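Workshop > Makers > Interviews

An arm, a bin and a lot of patience

2023-05-16 | 14 shares | 3 comments

Ffion Maddocks had wanted a robot arm since she was nine. She finally got her hands on one in March, when she and Viera Murín took over a corner of the shared workshop at Eynon and started teaching it to pick things out of a bin.

"Everyone asks what it's for," she says, laughing. "It's for the joy of it! You write some code at the kitchen table, you come in after work, and this great heavy thing moves where you told it to. I still grin every time."

The project is called Prukora, a name Viera came up with on the bus. She looks after the gripper and the wiring, and Ffion does the software. Between them they have spent 827 pounds on parts, not counting the arm, which the workshop already owned.

"The gripper is the third one," Viera says. "The first was far too stiff. The second was lovely until it met anything round. I rebuilt the fingers over a weekend and they're much kinder now -- though I'd still like to tidy the cables."

They keep a log of every attempt, good or bad. When we spoke it stood at 1557, and Ffion could tell me what went wrong with a surprising number of them. Flat, see-through things are the worst. "The software simply doesn't believe they're there," she says. "Give it something bright and chunky and it's off like a shot."

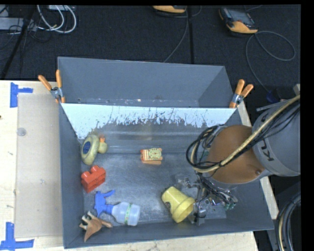 She picks the objects herself, mostly from charity shops and her nephew's toy box, and the rule is that no two should need quite the same grip. A duck wants a different approach from a spray bottle, and a cup can be taken by the rim or round the middle. "I love watching it choose," she says. "Sometimes it chooses better than I would have."

Next they want to try sorting into two bins. Viera would like quieter evenings first. "The compressor next door starts up at eight," she says, "and then we're all shouting."

Comments (3)

Iolo Bellis: Great read. What are you using for the finger tips? Mine wear out in no time.

Inès Gilbert: 1557 goes and a log of all of them, I'm impressed. I gave up writing mine down at 600.

Iolo Probert: Clamping the bin is a good tip, mine wanders all over the bench. Will try it on Saturday.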